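Postton repair hall gets its long tables back, and there's room for everybody

The big worktables at the Postton repair hall are open again, and if you've been saving up a box of wobbly lamps, stuck zippers and puzzles with the corners missing, now is a very good time to bring it over. The hall reopened its main room on 27 September 2025 after a summer of floor work, and the difference hits you at the door. It's bright! The old carpet tiles are gone, the walls got two coats of white, and the tables that used to be shoved end to end along the radiator now stand out in the open where people can get at them from all four sides.

I went over on opening morning meaning to stay for a cup of coffee and ended up there past lunch, sorting screws. I had a wonderful time.

The tables are the part everyone wanted to talk about. For years the hall got by on a mix of donated furniture, including two dining tables of different heights and a door laid across trestles (fans of the door will be glad to hear it has been kept, and is now a shelf in the back). The replacements came from Baumgart, the school furniture outfit on the Plostow road, which was clearing out a stock of pale, smooth tops and let the hall have them at a price it could manage. The whole job, tables, legs, feet and delivery, came to 703 dollars. That money came out of last February's rummage sale, so if you bought a waffle iron or a box of paperbacks that weekend, you helped pay for a table.

Why pale tops? Anyone who has dropped a tiny black screw onto a dark brown table knows the answer. Small parts show up on a light surface. So do crumbs, pencil marks and glue, and there was a lively discussion of that by the sink, but the general feeling was that glue you can see is glue you can scrape off. One regular who fixes watches told me she had been bringing a white pillowcase from home every week to work on, and she was delighted to leave it in the drawer.

The height took some arguing too. A few people wanted standing benches, and the sewing crowd most definitely did not. What they settled on is ordinary sitting height in most of the room, with a pair of tables by the windows raised on blocks for anyone who would rather stand up. I tried both. Standing is great for about the length of one lamp.

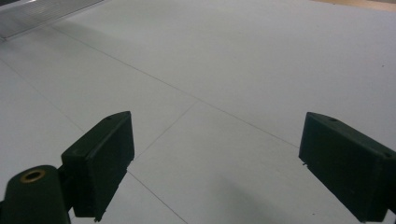 The other happy change is how the room gets used over the course of a session. In the old setup you picked a chair, spread out your things and guarded your spot until closing. Now the rule is that a table starts clear and goes back to clear. You take a tray from the rack, do your work on or beside the tray, and when you leave, the tray leaves with you. It sounds fussy written down. In the room it felt completely natural, and by mid-morning people were sliding trays along to make space for newcomers without being asked.

Trays come in two sizes. The small one suits jewelry, eyeglasses and anything with a spring in it. The large one will take a toaster with the bottom off. There are 26 of them in all, which was plenty on opening day, although the small ones went first and a couple of us made do with cookie sheets from the kitchen. If you have a clean baking tray with a raised edge that you don't need anymore, the hall would love it.

Sorting also has a proper home at last. You may remember the coffee cans, the great rusty row of them, each with a label that had nothing to do with what was inside. Those have been emptied out, and the contents are slowly going into drawer units bought from Weretti, the hardware shop next to the post office. There are 80 drawers. At the time of writing most of them are still empty, because sorting forty years of loose hardware takes a while, and that's how I came to spend my lunch hour separating wood screws from machine screws on one of the new tables. (Tip from a patient neighbor at my table: tip out one handful at a time, flatten it with your palm, and pick out the long ones first. Everything gets easier after that.)

I hadn't expected to enjoy it as much as I did. There's something very friendly about four people bent over one table with a pile of mixed hardware, talking about soup. Somebody found a skate key. Somebody else found a foreign coin and a tooth from a comb. The boy across from me, who looked to be about nine, made himself the boss of washers and ran a tight operation.

The sorting will carry on through the fall and it's open to anyone, with no skills needed beyond decent light and a bit of patience. You can come for fifteen minutes while you wait on a repair. Tip-outs happen at the table nearest the drawers, and finished handfuls go straight in, so there's nothing to carry over or pack away at the end.

A few practical things for people planning a visit:

The side entrance is the one to use for now. The front steps are still taped off while the new handrail is being fitted. The side door is level with the parking lot, so it's the easier way in with a cart or a stroller anyway.

Bring the broken part and every loose piece that fell off it, even the ones that look like nothing. A sandwich bag is fine.

Paint, solvents and anything with an engine still can't come inside. Bicycles can, but only at the back of the room, where the floor has been left bare for them.

Glue and wet work have their own table, with a sheet of scrap board on top – please use it, the board is there to be ruined. The other tops should be wiped with a damp cloth and nothing stronger. The scouring powder has been moved to the high cupboard, and I'm told it was moved there on purpose.

A session costs 5 dollars, or nothing at all if you spend part of it sorting. Children are free and have to come with a grown-up. Coffee is in the kitchen and the cups live on the left.

The lights deserve a mention before I finish. The old fixtures hummed, and two of them had been out since before I started coming, so half the room worked in the gloom and leaned toward the windows like houseplants. The new ones are overhead, quiet, and spread along the whole ceiling. A man threading a needle at the far end, in the spot that used to be the darkest in the building, held it up and cheered when it went through on the first try. People clapped. I clapped.

There are still jobs left over from the summer. The coat hooks haven't gone up, so jackets are piled on a bench. The pegboard for the shared tools is leaning against the wall waiting on the right anchors, and until it's mounted the pliers, clamps and tweezers are kept in a wooden crate under the window table. Put them back there when you're done, please, and not in your tray. The long-reach tweezers have already gone home with someone once this month and come back with an apology note.

Plans for winter are starting to come together. The mending group from Plostow has asked to join up for a shared darning afternoon, which would be lovely, and there's talk of a beginners' evening on plugs, cords and small switches. A jigsaw swap is likely too, now that there are tables big and flat enough to check whether a thousand-piece puzzle really has a thousand pieces. I've already got two to bring, and I have my suspicions about one of them.

If you'd like to be told when those get a date, write your name on the clipboard by the side door. The clipboard is also where to put requests. At the moment the list reads: more small trays, a magnifier on an arm, softer chairs, and a second kettle. Somebody has underlined the kettle three times.

The hall keeps its usual hours through the end of the year, and sorting starts as soon as the doors open.

Related items

Rummage sale raises funds for repair hall furniture
Postton library extends evening hours for winter
Plostow mending group looking for wool and buttons
Where to take old paint and batteries this fall
Handrail work: side entrance in use at the repair hall
Weretti hardware moves its key-cutting counter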